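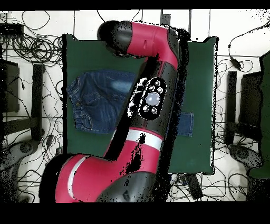

*Red and black arm over a green mat.*

## Ynyr Pritchard and the seating plans of Nengate

Ynyr Pritchard would like it known that he did not set out to become an authority on pew rents. He wanted to find out where his great-grandmother sat.

"My aunt said she had the pew by the stove," he told me over a pot of tea he kept forgetting to pour. "My other aunt said that was a lie, and that the family sat in the gallery with the other people who paid late. They didn't speak for a whole winter over it."

The chapel in question was Bethania, in Nengate, long since pulled down and replaced by a parking lot with very good drainage. What survives is a run of pew-rent books, 30 of them, kept in a trunk by a family called Tzavaras who bought the minister's house and, to their great credit, never threw anything out. Pritchard has read all of them. It took him 7 years, with a break for his knees.

A pew-rent book is a plain thing. Each pew has a number, each number has a name, and beside the name is what was paid and what was owed. The front of the chapel cost more, except for the very front, which was cheap.

"You were under the preacher," Pritchard said. "He was a vigorous man. I'd have wanted a discount too."

He has now matched 400 names to their seats, and he can follow a family backward through the building as its fortunes sank. One household moved from pew 3 to the gallery over a single bad November. A draper moved the opposite way and bought cushions, and there is a letter complaining about the cushions. Pritchard read it to me twice.
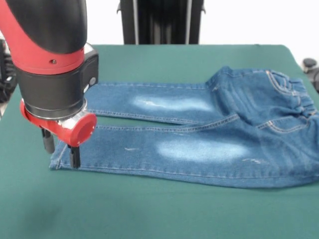
The trouble is the numbering. Somebody renumbered the whole chapel when the organ went in, and left no note of it, so for a long time Pritchard had a deacon sitting in what seemed to be a cupboard.

"I had a theory about that cupboard," he said. "I'd written four pages. I gave a talk."

The theory was put to rest by Renata Ulloa, who is working through the books of a sister chapel at Erkden and had run into the same muddle there. She wrote to ask whether his organ stood on the left or the right. He didn't know. She sent him a builder's estimate that said left, and the deacon came out of the cupboard.

"She was very kind," said Pritchard. "She used the word 'understandable.' I've read the letter several times and I don't think she meant it."

I asked Ulloa by phone whether she had meant it. "Partly," she said.

The two of them are now putting both chapels on one plan, old numbers in black and new numbers in red, and disagree about almost everything else. She wants the arrears left in. He thinks a few grandchildren might take it badly. She points out that the grandchildren are all over 80 and keep calling her up to ask who owed what.

As for the great-grandmother, she was in pew 22, under the clock. She was nowhere near the stove and she was not in the gallery, and she was paid up through every quarter but one. Pritchard told both aunts the same evening. Each of them said the book was wrong.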